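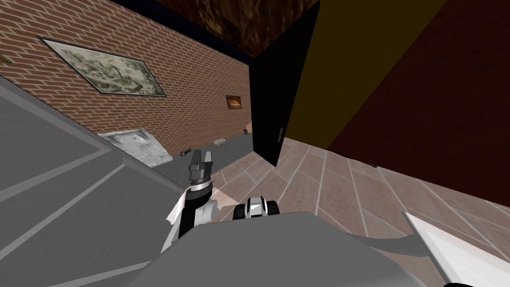 304 words

Wistley Burial Ages, version 2
Data card, last edited 10 March 2018

Ages at death copied from the Wistley burial registers, for anyone working on adult lifespan before modern medicine. Average life expectancy in old populations is pulled down by infant deaths, so each age is kept as a separate record and no averages are supplied.

Contents
burials.csv – 789 rows, one per burial
notes.csv – 30 longer remarks by the clerks
codes.txt – list of causes as spelt in the registers

Columns
id, year, age_years, age_months, sex, cause_raw, cause_group, age_quality

Age is given in 600 of the rows. The rest are blank, and blank means the clerk wrote nothing. Please don't fill these in from the year of baptism without saying so. 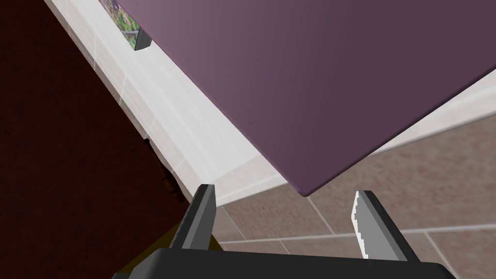 Age quality is scored from 1 to 3. A score of 1 means the age was written in years and months, 2 means years only, and 3 means a round number such as 60 or 70, which is often a guess. In the Varodden charts, score 3 is drawn in a muted purple close to the colour of the big flat board, and it gets deeper towards the right of the scale in the same way. Leave score 3 out if you need single years of age.

Causes
Elmarie Mokgethi grouped the causes. "Decay" and "old age" share one group. "Dropsy" has its own, as it could be heart, liver or kidney disease. Cancer is named rarely, and that says little about how common it was.
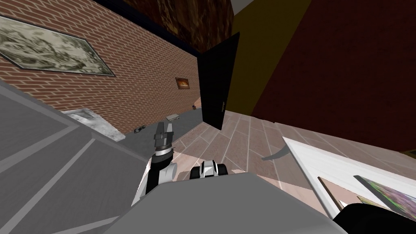

The two tables should be read together, even though they are unequal. Think of the pictures on the brick wall, a large muted one and a much smaller orange one further along: burials.csv is the wide view, and notes.csv is small but has most of the colour. Join them on id.

Known problems
Rows from the Dumitrescu copy may repeat burials under a second spelling.
August burials are thin in several years – pages missing.

Checked by Ayanda Naidoo using Vestik. Corrections should quote the row id.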